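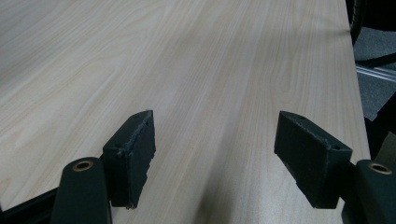 Brown film coming off a laminate desk edge, what adhesive to use?

Posted by Nostmont

The desk is particleboard with a light wood-grain laminate top. The front edge is wrapped in a thin brown film, and a section has lifted next to the window. It tears when pulled and leaves a tacky residue on the board. The room reaches 80 F in the afternoon in February because the radiator is under the desk. PVA glue held for 13 days. Would contact cement hold, or does the film have to be replaced?

Kiani
6 answers accepted

Replace it. Film that has creased will not lie flat again, and the folds show through any adhesive. PVA needs a porous surface on at least one side and the old residue has sealed your board. 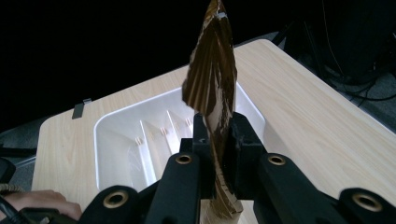 1. Warm the remaining film with a hair dryer on low and peel it back at a shallow angle.
2. Remove residue with mineral spirits on a rag. Keep it off the top surface seam. Let the board dry overnight.
3. Sand the edge with 120 grit and vacuum the dust.
4. Apply contact cement to the board and to the new edge banding. Wait until both are dry to the touch, then press together once. It can't be repositioned.
5. Trim with a sharp chisel or a flush trimmer.

Use a solvent-based cement rated for heat. Turn the radiator off and open the window while you work.

Umov

iron on banding is easier. mine is still on after two winters but no radiator near it

Vernesgate

Iron-on uses hot melt glue, which softens with heat. I would not put it above a radiator. Move the desk out a few inches whichever you use.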